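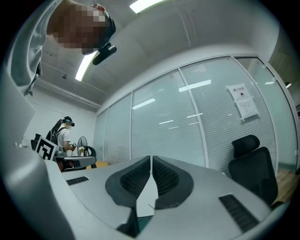

Kestholm is a small town on the eastern shore of Lake Esby. It has 3327 inhabitants and lies 584 meters above sea level. The name is first found in a church register, where it is written as Kestholmen.

For a long time the town lived from fishing and from the cutting of reeds, which were sold for roofs. The first school was opened by the teacher Ileana Tănase and had 12 pupils. Office work and small workshops are today the main sources of income.

The reed market is held each November in the square near the harbor. The local historian Vilmos Tóth has written two books about it. The road to Pană is closed in winter when the snow is deep, and then the town can be reached only from the south.

See also: Esby, Pană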